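Brundance revises folding guide for long-sleeved shirts

February 2019 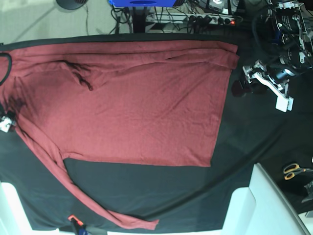

Brundance, the clothing resale warehouse on Mulder Street, has put a revised folding guide into use for long-sleeved shirts and tops. The guide replaces a single printed sheet issued last August and applies to all adult sizes handled at the packing tables.

The main change is the order of steps. Under the old sheet, packers folded the body in half first and tucked the sleeves in afterward. That method left a thick ridge near the collar, and stacks of more than 13 shirts tended to lean on the shelf. Under the new one the shirt is laid flat on the cloth, the sleeves are brought in along the body one at a time, and the hem is folded toward the neckline last.

Damian Kofler, who runs the packing floor, said most of the trouble came from the sleeves. "A twisted sleeve makes a lump under the fold, and pressing on the stack won't take it out," he said. "You have to open the shirt and start over." The guide now tells packers to straighten each sleeve from shoulder to cuff before any fold is made, and to smooth the body from the center outward by hand.

Shirts are turned sideways on the table, with the neckline to one side. Kofler said this lets a packer reach both the collar and the hem without leaning over the work. Collared shirts are buttoned at the top and third button. Knit tops with no collar follow the same steps but are folded in thirds at the end, not in half.

Tables are to be covered with plain dark cloth, pulled tight and clipped underneath. The cloth keeps light fabrics clear of marks from the tabletop and makes lint easy to find between batches. It is changed at the end of each shift, or sooner if it has picked up fibers from fleece or wool.

The finished fold is 9 inches wide, down from 10, to fit the shelf bins supplied by Gutico. Each bin holds some 50 shirts of medium weight. Flannel and other heavy shirts go in the deeper bins on the lower row and are not mixed with the rest.

Shirts with deep creases are set aside for steaming before they are folded. Light wrinkles are accepted if they do not cross the front panel. Items sold through the Piriveo store are still packed on hangers and are not covered by the guide.

A separate sheet for pants and skirts is being drafted. Printed copies of the shirt guide are kept at the end of each packing table.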